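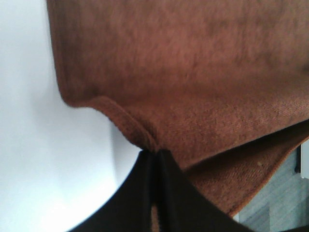 Rust-brown fabric, soft nap, folded hem.

Durard Story Notebook, for fiction writers
Sold by Ramanauskas Paper & Desk, Mumdale

A planning notebook for people who write short stories and novels and keep losing track of who knows what. 446 pages, hardback, lies flat after a week or so of use. Pages numbered. Two ribbons.

Put together with Edileuza Trindade, who teaches the evening fiction class in Mumdale and was tired of photocopying the same worksheets. Her scene sheets are in here pretty much as she hands them out. Short prompts up top, then lots of blank space.

What's inside
Character pages, 56 of them. Want, fear, secret, last lie told. Room for a timeline down the side.
Scene sheets, two to a spread. Place, who's there, what changes.
Plot grid, fold-out, at the back. Pencil works best on it, gel pens smear.
Reading log with 40 entries. For noting how other writers open, how they handle a time jump, that kind of thing.
The rest is plain lined, 7 mm.

Paper
Cream, a bit heavier than our old notebooks. Fountain pen ok with a fine nib. Broad nibs will ghost thru, we tested.
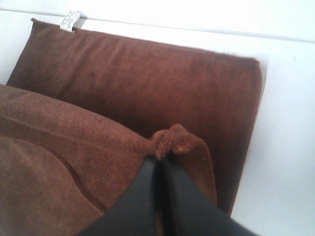 Genre inserts
Thin booklets, sold seperately, tuck into the back pocket. Mystery, romance, ghost story, western. The mystery one has a clue tracker (where planted, who saw it, where it pays off) and is the one most people buy. Ghost story back in stock in April. No science fiction yet, Edileuza is still working on it.

Zalta edition
Same pages, softcover, smaller. Fits a coat pocket if the coat is generous. No fold-out grid in this one so don't order it for that. Inserts don't fit either, the pocket is too short.

Questions we get
Can I use it for a memoir? Sure, people do. Skip the secret box or don't.
Is it dated? No.
Refills? Not for the hardback. It's sewn.

Ordering
Item no. 795. Orders in by 2 pm go out same day, later ones the next working day. Classes and writing groups, write to the shop before you order and we'll do a box price. Returns fine if unwritten in.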